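Sorting out the shoes

September 5, 2025

I had been putting off the hallway since March. The shoes had spread from the door to the foot of the stairs, and when Kadri came round to borrow the drill she had to step over a pair of boots to get to the kitchen. I spent an afternoon on it, which was longer than I thought it would take.

The first job was getting everything out. I put the lot on an old sheet in the front room and made a pile to keep and a pile to go. The walking boots went because the soles had split. Two pairs of trainers that no longer fit me went to Justinas, who takes the same size I used to. I kept one pair of smart shoes for weddings and put them back in their box under the bed, so they don't come into any of this.

The rack is a metal one with tubes for shelves. I looked at a closed cabinet from Jula first but the door would have caught on the radiator. Open tubes are easier to wipe down, and grit falls through to the mat where I can get at it with the hoover. The drawback is that narrow heels slip between the rails. I don't own any, but my sister does and she leaves hers on the floor when she visits.

My rule for the shelves is simple. Slides go on top, where I can grab them without bending, and canvas shoes go underneath with the heels facing out. I tried toes out for a week and kept pulling shoes off by the laces.

Canvas goes out of shape if it is left squashed, so I have started stuffing pairs I won't be wearing for a while. Plain white paper is best. I used newspaper once and the ink came off on a pale lining, and I never did get it clean. Don't pack it too hard at the heel or the collar stretches.

Knitted shoes need it more than canvas does. The upper has nothing much to hold it up, and once the collar has folded over it stays that way.

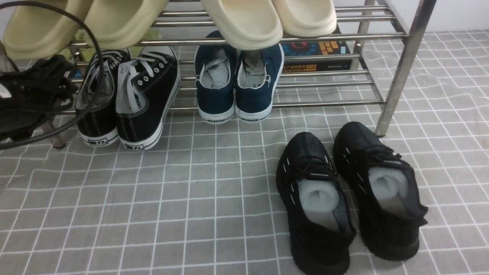
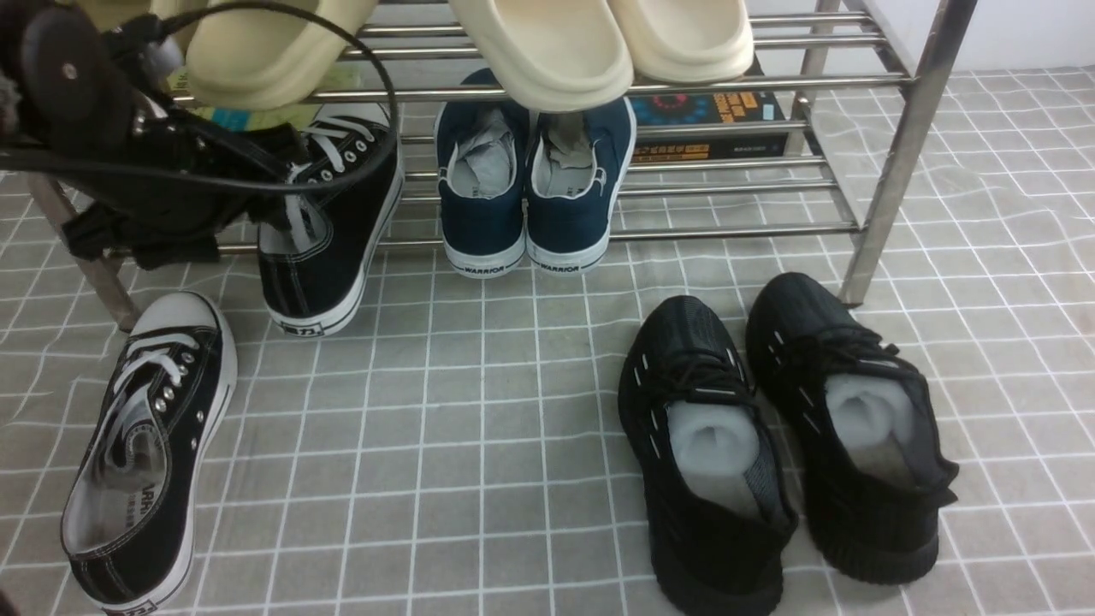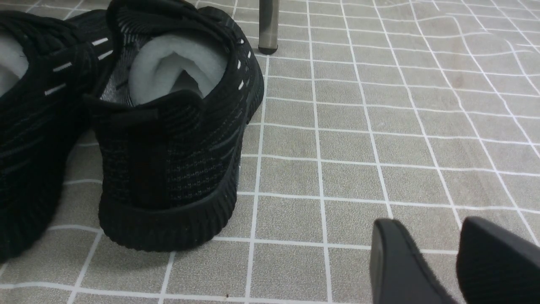 The navy canvas pair is in the first two, and the black knitted ones are in the last, on the floor.

Still to do

The laces on the black canvas pair want a wash. I do mine in a bowl with a bit of washing-up liquid and leave them over the bath tap.

I also need somewhere for the shoe brushes and the spare insoles, which are in a carrier bag on the door handle at the moment. Kasun has offered me a small wall basket he isn't using. If it fits beside the coats I'll put it up next weekend, once I get the drill back from Kadri.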